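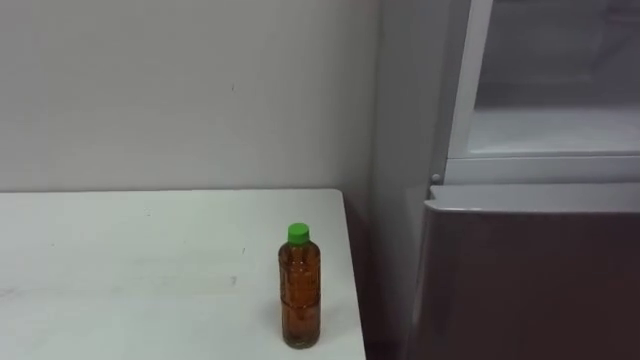 4.2 Where drinks come to rest

The household literature has a good deal to say about storage and rather little to say about putting things down. Storage is planned. It has shelves, labels and, in the better-funded homes, a basket for each category of snack. Putting down happens with the other hand full, and the object then stays where it was left until someone needs the space. We call this the resting place of an object, in contrast to its home, and in this section we report on the resting places of bottled drinks.

The log kept at the Cillham rooms closed on August 31, 2025 with 2182 entries. An entry was made whenever a bottle was found standing on a surface other than the inside of a refrigerator or cupboard. Two coders assigned each entry to a surface type using the Climix scheme, which was designed for office paper and had to be talked into accepting liquids. Disagreements were settled by a second reading of the notes. In 99 entries the second reading settled nothing, and these were set aside. Most of them concern windowsills that one coder regarded as shelves.

Tables and desks were the most frequent resting place, to the surprise of no reader who owns one. The more interesting result is position. A bottle alone on an otherwise clear table was seldom put in the middle. It stood toward an edge, usually the one nearest the door or the walkway, where the hand had let go of it at the first opportunity. Participants who were asked to put a drink "on the table" treated the instruction as fully met once the base of the bottle was over any part of the table at all. We have no grounds for faulting them. The word "on" makes no promises about margins, and our own instructions made none either.

The second group of entries concerns the tops of refrigerators. The Grutuvitz inventory, which we used as our starting list of household surfaces, leaves the refrigerator top out altogether, presumably on the view that an appliance ends where its doors do. Residents do not share this view. The top of the refrigerator is flat and out of reach of small children, and it sits directly above the place where the drink is supposed to go. A bottle left there has completed nearly all of its journey. It has been carried across the room and lifted higher than necessary, and the only step skipped is the one that would have made it cold.

Bottles on refrigerator tops again kept to the front. The back of the surface was left to dust and to a category the coders named "flat things," mainly trays. Figure 3 gives a typical front-corner placement. We note that the front corner is the easiest to reach and also the easiest to knock with a shoulder or a sleeve, and that this had no measurable effect on its popularity.

Figure 3. Brown bottle with a green cap, standing upright on top of a two-door refrigerator near the left front corner.

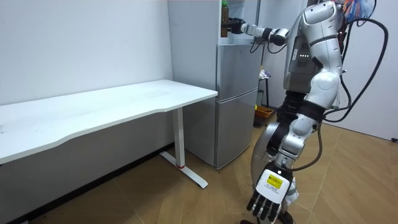
One respondent objected to the whole distinction, writing that the top of the fridge "is where the drinks live, and inside is where they go when we have guests." Under this account the resting place and the home have simply changed seats, and every bottle we recorded as misplaced in that household was exactly where it belonged. We kept the entries. We did add a question to the intake form asking where drinks live, and the answers were long.

A third set of entries covers the moments between surfaces. Clearing a desk is normally described as one action, although in our notes it breaks into several, with pauses in which nothing is being carried and the person appears to be thinking about lunch. The Toma protocol asks for a time stamp at pickup and another at release and is silent on everything else.
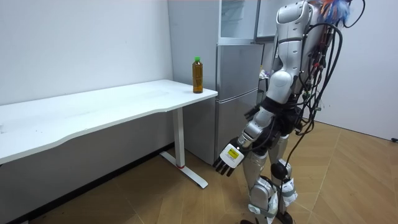 We therefore coded pauses separately, under three headings: before pickup, after release, and unclear. The third heading did most of the work. A pause beside a desk may mean that the task is over, that it has yet to begin, or that the next item is being chosen, and the notes rarely say which. Coders were told to leave such pauses unclear and to resist the temptation to supply a motive. Their marginal comments suggest that the temptation was considerable.

Bottle contents were recorded only where they could be seen through the side. Fill level showed no clear relation to surface type, except that nearly empty bottles traveled least. Further logging is planned for September, with windowsills given a category of their own.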